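Robots get a shift in the stockroom, and the stockroom is not worried

17/09/2024

The household goods distributor Prevoretti has let two-handed robots loose on one of the dullest jobs it has, which is picking up bottles of laundry detergent and putting them down again somewhere more useful. The company says the results are encouraging. The people who do the job now have heard that word before, usually about the coffee machine.

The trial, run with the automation firm Woduter, began in April and covers 54 chores taken from shops and from ordinary homes. Standing a bottle upright is one of them. So is turning a bottle until the label faces front, closing a box, and moving things from a table into a crate. Folding a fitted sheet was on the first draft of the list and has since been moved to a second list, which has no start date.

Both firms are candid about speed. A person straightening a shelf of detergent does it while thinking about lunch. The robot gives each bottle its full attention, approaches it with the care of someone defusing it, and then sometimes thinks again. Woduter's target is 100 bottles handled in a row without a drop. Its best run so far ended well short of that, and the company would only say that the bottle was closed at the time.

Detergent was picked because it is awkward. The bottles are smooth and heavy, they have a front and a back, and the plastic gives a little when squeezed. A hand that can manage one without crushing it or launching it across the room should be able to manage a fair amount of what sits under a kitchen sink. That is the theory, anyway. Under a kitchen sink there is also a pipe, a leaking sponge and a bag full of other bags, and none of those has made it into the trial.

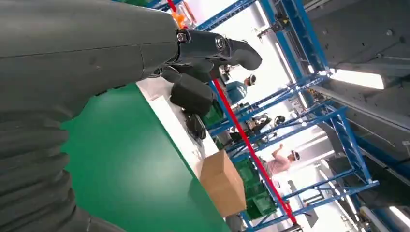
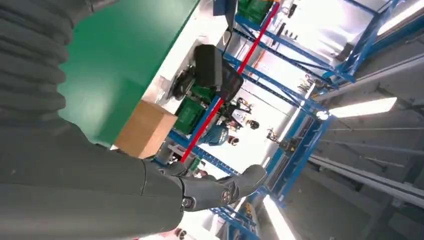
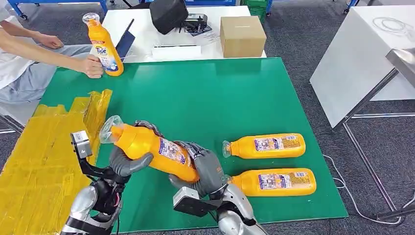 The practice area, with its green-topped table. The detergent is in the last picture.

Woduter says it has recorded roughly 4,000 attempts to date, good and bad, and that the bad ones are worth keeping. A system that has only ever seen a bottle behave itself is apparently in for a shock when one rolls. Anyone who has stocked a bottom shelf could have told them this for free.

Whether any of it will reach a home is another matter. Mridha, a smaller company that rents cleaning equipment to apartment buildings, looked at the same kind of machine last year and passed. Its laundry rooms are narrow, the floors slope toward the drain, and the tenants leave socks everywhere. The company bought new carts, and reports that they go wherever they are pushed.

Prevoretti is pressing on. The next stage moves to its Carnonow warehouse, where 3 robots will work on a returns line, sorting items that customers have sent back. Returns are a fine test, the company says, as no two boxes hold quite the same mess. The day crew will stay on at full strength and will take over whenever a machine stops to think for too long. How long is too long has yet to be agreed.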